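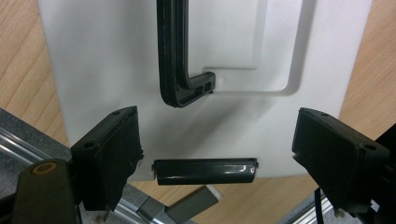

White lid, black handle, and a loose black bar lying on it.

1/ So the big white storage box has made its way onto my table, and I have opinions about it. I've kept craft bits in one of these for years and I still can't decide whether I love the lid or resent it. The black fittings are lovely and chunky, but my goodness they show every fingerprint.

2/ Leanne Horrocks asked whether the raised panel on top is any use. I'd say yes – it stiffens the lid nicely, and mine has had 12 jigsaws stacked on it since November without a grumble. It does collect dust round the edges, mind. An old toothbrush sorts that.

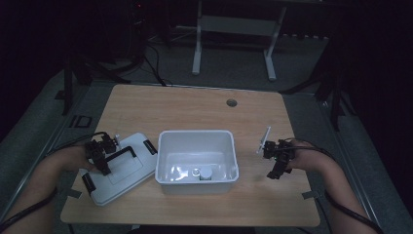
3/ What goes in next

Only a little white pot in there so far, and what I think is its cap. My plan is buttons and thread at one end, ribbon at the other, and the knitting needles (all 22 of them, don't judge me) laid along the side. Do tell me how you'd fill yours, I read every reply with a cup of tea!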